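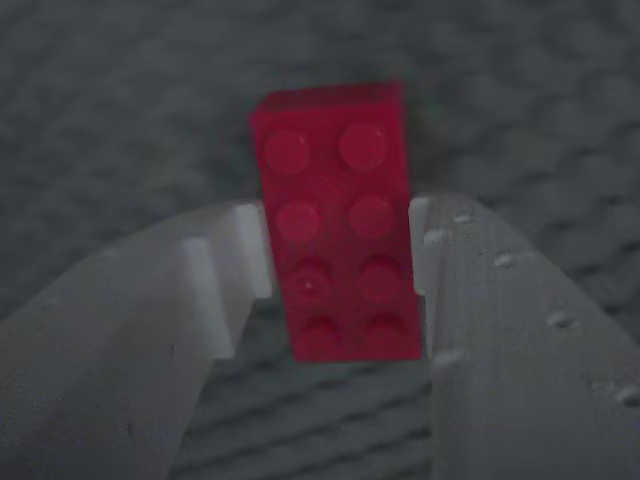 Teaching a robot arm at Stirngate begins with a person doing the job for it, again and again. The arm learns only from examples, and each example is one short recording of a human guiding it through the task. The view from the gripper is very close: two pale gray fingers press a red brick from both sides, and the eight studs point straight at the lens. From this distance, a small mistake in the grip looks large. The team's collection, named Fusside, now holds 1,523 recordings, and 495 of them come from April.

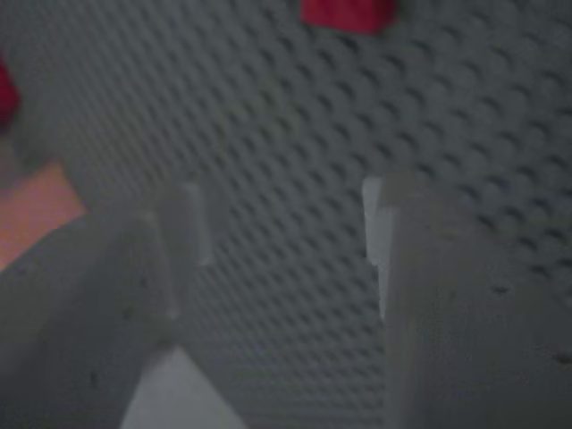

Quantity is the easy part. Two operators may solve the same task in different ways – one comes down quickly, the other stops and corrects – and the system has to learn from both. At first the team deleted every slow attempt. Later they put 67 of these back, and the trained arm became better at recovering after a poor approach.

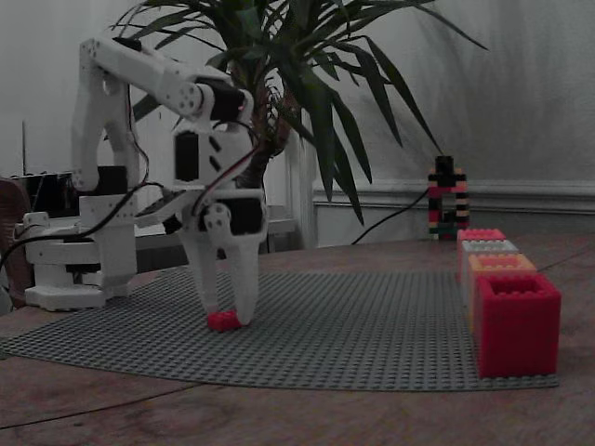

*The printed arm holds a red brick just over the baseplate, with four open containers along the side.*

The operators work in short turns, as tired hands make careless examples. Next the team wants to record with bricks of other sizes.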